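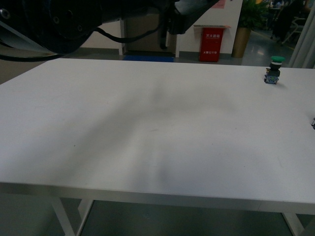 Black arm over the white table.

Prasel bus stop sign – solar, curb mount, with audio

Next-bus sign for stops that have a pole, a bench if you're lucky, and no power. Sold and shipped by Popescu, out of Flultcombe. In stock again as of September. Lead time on the double-sided model is longer, call first.

What you get in the box: sign head, bracket set, solar panel, 2 batteries (both installed, leave them in), audio box with button, pole clamps, the hex key everybody loses. Pole is not included. If you need the pole say so on the order or it ships without and then we're all on the phone.

Shows the route number, destination and minutes to arrival. Also shows a text message from your dispatch desk if you have a detour or a stop closure. We get asked about this one a lot – yes, you can push a message to one stop, a whole route, or everything. A closure message stays up until someone takes it down. Set an end time. Please set an end time. Riders at a stop where the detour ended last month do not trust the sign after that and you can't blame them.

Works with the standard feed most agencies already put out. No feed, no arrivals. It'll fall back to the printed schedule you load in, and it marks those times as "scheduled" so people know the difference. Don't turn that label off. You can, but don't.

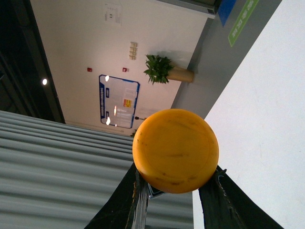
Audio comes standard now, used to be an add-on. Press and it reads out the next arrivals in order, then any message. Volume goes up by itself when the street is loud and drops at night, hours are up to you. The push surface wants to be big, plain and easy to find by hand: a round yellow-orange disc, matte, with that slight raised ring near the rim. Order the cap in black if you want it to match the housing, but yellow against a dark pole is a lot easier for riders with low vision and it's what we ship unless told otherwise. Spanish is loaded already. Other languages on request, send us the script and the stop names spelled how they're said.

Mounting. Button center goes at 43 inches from the sidewalk, measured at the pole and not at the curb. Check your own local rules before you drill. Clamps fit round poles and the square punched kind. For decorative poles (fluted, tapered, the ones downtown business districts love) you need the adapter, seperate line on the order form. Panel faces south if it can. Under trees or up against a tall building, send a photo of the spot with the order and we'll tell you if it has enough sky. Sometimes the answer is move it one pole down.

Two people to install. One can do it, the sign head just gets awkward on a ladder.

Battery life: good through a run of dark days, and the sign dims itself before it quits. When it gets low it sends a notice to whoever you put down as the contact. Put down a shared mailbox. People change jobs.
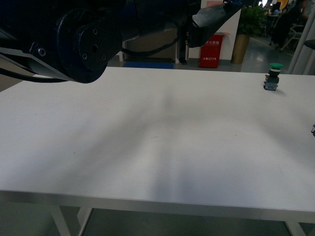 Amândio Amaral wrote in to say the sign was fine but the paperwork was a mess, three forms to get one pole approved, and could we put the wind load sheet and the bracket drawing together in a single file so the city engineer stops sending it back. Done – it's one PDF now, linked in the downloads with the date on the cover. He also asked if the sign can hang from a shelter roof. It can, with the Rernton bracket, which we carry. Shelter owner has to sign off, and on ad shelters that's often not the city, so ask early.

Double-sided or single? Single faces the people waiting. Double also faces the sidewalk, so you can see it walking up. For a stop with one route single is plenty. Transfer points, get the double. Costs more and weighs more, same bracket.

Reporting. Every sign logs outages, low battery, feed drops, button presses by hour. Monthly summary goes out by email. Council members seem to like the button press chart. We don't record sound, there is no camera, nothing on it tracks phones. People do ask at public meetings so there's a one-page handout in the downloads you can print. 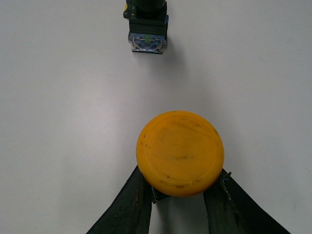 Warranty is 5 years on the sign head and the panel, 2 on batteries and audio box. Covers failure, water getting in, dead pixels past the limit in the spec sheet. Doesn't cover vehicles, stickers or paint. Looks aren't covered either: a yellow cap picks up smudges, scuffs and little black specks like the ones here, and that goes down as wear. Mild soap and a soft cloth, no solvent, no pressure washer anywhere near the speaker holes. If the look bothers you caps are sold on their own, cheap. A crack is diferent, call us on a crack.

Returns: unopened, full refund less freight. Opened but never mounted, we'll take it back, restock fee. Once it's been on a pole it's yours.

Ordering. Agencies can send a PO. Small towns without a purchasing desk can pay by card or check, fine either way. Quantity price starts at a full route's worth, tell us the stop list and we'll quote it. Include stop IDs exactly how they are in your feed – an extra zero in front and the sign sits there saying no data and everyone thinks it's broken.

Phones answered from 7 a.m. Leave a message after hours with the stop ID and what's on the screen.

Downloads: spec sheet, wind load and bracket drawing, install guide, message setup, privacy handout, cap and parts list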